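Small rings keep jumping into the wrong compartment of a divided box
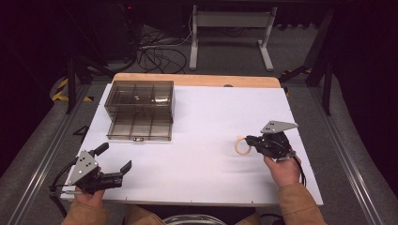
Asked by Yayra Korletey in Storage and Sorting
3 answers -- last activity in July

I have over 300 small beige rings to put away by size. They are flat donut shapes, used as spacers on curtain cords, and they came mixed in one bag. There are three sizes. The middle and large ones differ by so little that I have to lay one on top of the other to tell.

The box is a tinted plastic organizer with a lid, a latch on the front and dividers inside. I work on a white board laid over a wooden table, with the box at the upper left corner of the board. I take one ring at a time, check it and drop it in.

Two problems:

First, the rings migrate. If I carry the closed box to the shelf and tip it even slightly, the smallest size turns up in the neighboring compartments. The dividers look seated to me.

Second, picking up. A ring lying flat on a smooth board has almost no edge to get hold of. It slides away when I come at it from the side, and it usually slides toward the rings I have already checked.

Is there a better box, or a better way to lay this out? I would like to keep the board if possible. The table has a grain that the small rings catch in.

Answer from Abdul-Rahman Abugri
Accepted by the asker

The migration is a lid gap. On most boxes with removable dividers, the divider top sits slightly below the underside of the lid. If the gap is larger than the thickness of the ring, the ring can pass over. Your smallest size is presumably also the thinnest.

To check, cut a strip of printer paper, lay it across the top of a divider and close the lid. If the strip pulls out with no drag, you have a gap. Then fold the strip and repeat until it drags. Compare the folded thickness with one of your small rings.

The fix is a sheet of closed-cell foam cut to the inside of the lid. Use foam slightly thicker than the gap so it compresses when the latch closes. Do not go much thicker or the latch will carry the load and open by itself later. I used 3 mm in a Stadow box and it has held. 6 mm was too much and bowed the lid. Attach it with double-sided tape at the corners only, so it can be replaced.

Also look at the bottom of each divider. If the slots are molded with a radius, there can be a small opening at the floor. Thin rings will go under as easily as over. A bead of clear silicone closes it, but then the divider is permanent.

For picking up: do not approach from the side. Come down from above with one tip in the hole and the other outside the rim, then close. The ring cannot slide because the inside tip is holding it. This works with tweezers or anything else that has two fingers, provided one of them fits through the hole. On the smallest size it may not. For those, a sheet of craft felt on the board gives enough friction, and it compresses so you can get under the rim.

Put the box on the side of the hand that drops. If you pick up with the right and the box is at the upper left, every ring crosses the full width of the board and passes over the ones already sorted.

Answer from solletti_user

Just get a better box. The Solletti ones have fixed walls. Mine has never leaked anything.

Answer from Nowicki

Agree with the foam. Two additions.

For telling the sizes apart, stop comparing rings with each other. Get a dowel or a tapered knitting needle and mark it with tape where each size stops. Drop the ring on, read the mark, tip it off. It takes a second or so per ring. This assumes the holes differ along with the outside diameter, so check a few of each before you rely on it.

For the rings you have already checked, use a shallow tray. A loose pile on a smooth board will spread. I use 4 jar lids, one per size and one for anything chipped, and only empty them into the box at the end. That way the box is opened once.

Comment from Yayra Korletey

Paper strip came out with no drag on two of the dividers and tight on the rest. Foam ordered. The hole method works on the large and middle sizes. Felt for the small ones, as described. I have not tried the needle yet -- the only one in the house is a Kurel and it is too thick for the small size.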